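The Brastness 2000 Portable Hand Wash Station

I've been renting out equipment for outdoor weddings, fairs and family reunions for years now, and the thing people forget most often is somewhere to wash their hands. They book the tents, they book the toilets, and then I get a call in May asking if I have "a sink or something." I do! The Brastness 2000 is the one I send out more than any other.

It's a two-sided unit with a foot pump on each side, so it doesn't need power or a hose hookup. The fresh water tank holds 30 gallons and the gray water goes into its own tank underneath – you won't have to dig a drain or run a bucket back and forth. Soap and paper towel holders are built in on both sides, and I fill them before it leaves my yard.

Empty, it weighs some 90 pounds, and two people can walk it across grass without much trouble (full is another story, so please pick your spot before you add water). It fits through a regular yard gate, too. I checked mine!

For a party that runs all afternoon, I'd put one next to each pair of toilets and another by the food. If you're having barbecue, get the extra one. Trust me on the ribs.

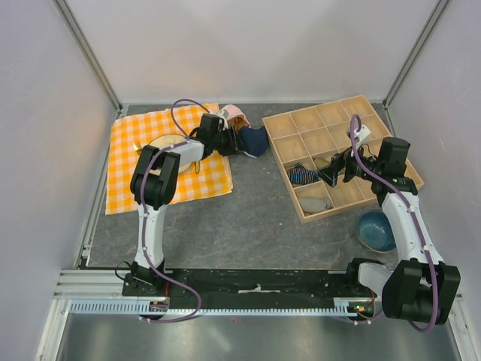 Rental Add-Ons

Heated water kit: the Farahani propane heater clips on the back and takes 10 minutes to warm up. Lovely for fall events. You supply the propane.

Plestia skirt panels: white, snap-on, and they hide the tanks – brides like these.

Mid-event refill: I come out, pump the gray tank and top up the fresh one. Book it when you reserve the sink, as I can't always get away on the day.

Questions about delivery or setup? Ask for me, Firouzeh Kiani, when you call.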